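Stadell Community Board > Hobbies > Sewing and Mending
Topic: Waxed thread or not for hand sewing?

chunhung_au
Monday, 8:14 pm
Hello all. I sew by hand since last October, mostly repairs of work jackets and one canvas bag. English is my third language, so please excuse me. My question is about thread. I bought a spool of Prandinix polyester, 300 meters, and it makes knots all the time. My aunt says I must wax it. The man in the Yuen shop says wax is only for leather and it makes marks on light cloth. Who is right?

I cut pieces as long as my two arms, so that I don't need to start again so often.
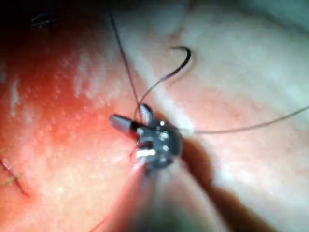 My needle is size 7 and I use the thread double. The knots come usually in the second half of the piece, when I pull quickly.

bobbin_lane
Your aunt is right. Beeswax, two passes, then press it with a warm iron between paper. Never had a mark on anything.

quiltmoth34
I disagree with bobbin. I had a mark on a pale blue cotton shirt and it is still there. Also your thread is much too long. From fingertips to elbow, no more.

chunhung_au
Thank you both. To the elbow seems very short to me! With a long seam I will stop every few minutes.

quiltmoth34
Yes, and you will still finish earlier, as you don't sit picking at knots.

Tu_Chinlung
Good evening. I would say the length matters first, the twist second, and the wax last. When you sew, each stitch turns the thread a little. Let the needle hang down freely now and then, and it will turn back by itself.
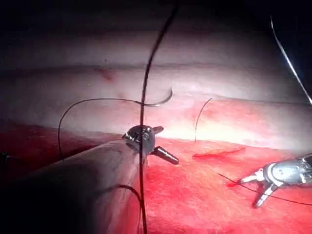 Curved needle and black suture thread

A curved needle is also useful for the bottom of your canvas bag, where you can't reach the inside with your hand. I learned it from upholstery. Hold it a little behind the middle and turn the wrist, don't push straight.

bobbin_lane
Sorry Chin-lung, but wax last? On canvas? Dry polyester gets fuzzy in ten stitches. I mended 34 tents for the Viravbridge camp and waxed for every one.

Tu_Chinlung
For tents I agree with you. I was thinking of the jackets. It was not clear from my post, I apologize.
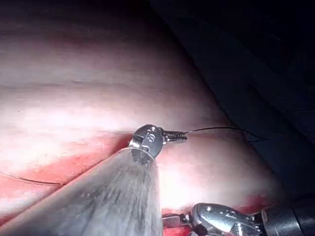
For jackets I take single thread and make a small backstitch every fifth stitch. Double thread is stronger, but the two parts never stay the same length, and then one makes a loop.

chunhung_au
This is exactly what happens to me, one side makes a loop. Tonight I tried the short piece, single, without wax. One knot in the whole sleeve. I will buy a small block of wax only for the bag.

quiltmoth34
Test it on a scrap first please.

bobbin_lane
And iron it!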